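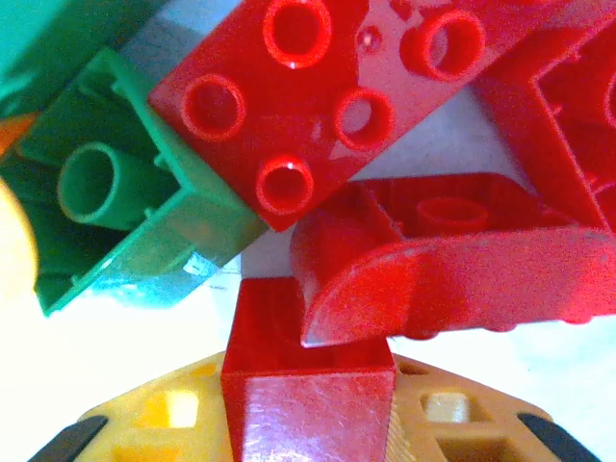 Figure 2. Bricks from the mixed lot, including a studded red brick, a curved red brick and a green brick with its hollow side showing.

3.2 Sorting by kind and by colour

Households that own toy bricks tend also to own a theory of how they should be put away. Of the 74 adults who answered the Clovgate survey, nearly 50 said they sorted by colour, and most of those admitted that the system had lasted until a child was told of it. Amrani's earlier notes on the Pakeven playrooms record the same decline, with rather less sympathy for the adults.

Colour has the advantage of being quick to judge. It is less helpful to the builder, who seldom wants something red in general. A curved red brick and a studded red brick will share a compartment quite happily under this rule, and the person looking for one of them will meet the other first. Sorting by shape avoids the difficulty, but it calls for names, and our four Sugden families could not agree on a name for anything with an arch in it.
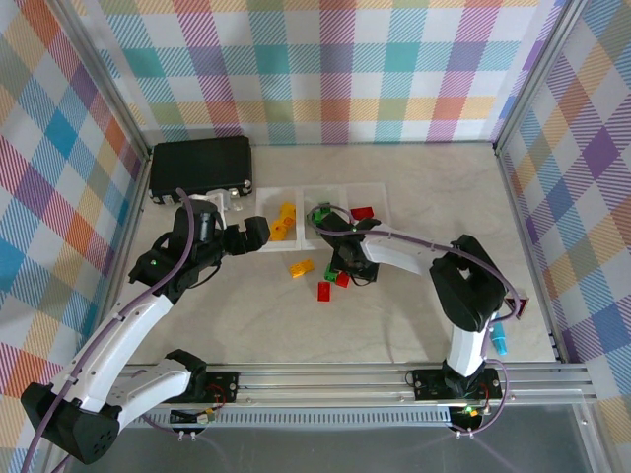
A tray with compartments settles part of the argument by running out of them. Once each has been given a meaning, whatever remains must be forced into the nearest category or left outside, and in the Nanda interviews it was usually left outside. One father kept a biscuit tin for such pieces. By October it held more bricks than the tray did, and he described it to us as temporary.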